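Caltelmont adds weekly betting show to its fantasy cycling coverage

Caltelmont will launch a weekly betting and fantasy show on 3rd May, its first new program since it bought the fantasy cycling site Ditach last year.

The show is called Era and will run for 38 episodes. It will cover the one-day races, the stage races and the fall criteriums, with a short segment each week on track events. Episodes will be free on the Ditach site, and subscribers will get them a day early along with the full set of rider projections.

Ditach began as a spreadsheet passed between members of a cycling club. It now runs public and private leagues, and its largest private league had 949 teams last season. Players pick a squad under a salary cap and can make 3 changes before each stage. Prices move overnight according to demand, a system that has drawn complaints from players who work late shifts and miss the window.

That window is being moved. From the start of the new season, price changes will take effect at noon Eastern, and late withdrawals will trigger a free swap.
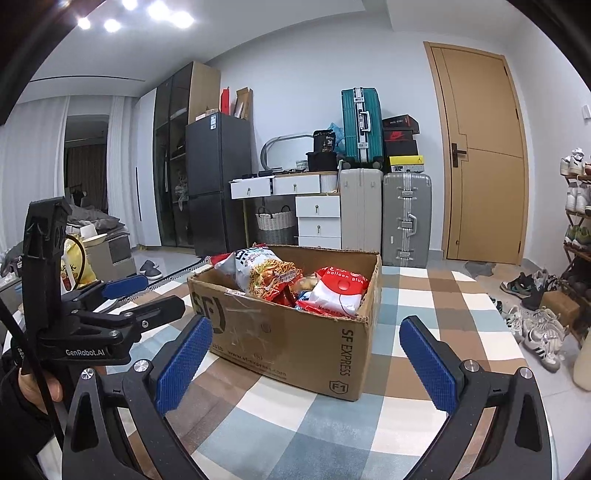
An open SF Express shipping box between the blue pads of a black gripper.

Caltelmont is best known for its radio work. It produces call-in shows for regional stations and has carried betting segments on them for several years, mostly on football and horse racing. Cycling was a smaller part of the business until the Ditach deal, which brought in the site's writers and its ratings model.

The model is named Tichý. It scores every rider on climbing, sprinting and time trial form, then runs each stage 1,000 times to produce a range of finishing positions. Era will use those numbers on air. The hosts will compare them with the posted odds and say where they disagree, and results will be kept in a running table on the site.

Team time trials will be left out of the projections for now. The model handled them badly last year, overrating squads with one very strong rider.

The company said the show will not take sponsorship from sportsbooks in its first season. Each episode will carry a notice on problem gambling, and the fantasy leagues will remain free to enter, with no cash prizes.

Registration for the new leagues is open on the Ditach site. Existing teams carry over their names and league memberships, but all squads have been cleared and must be picked again before the first stage.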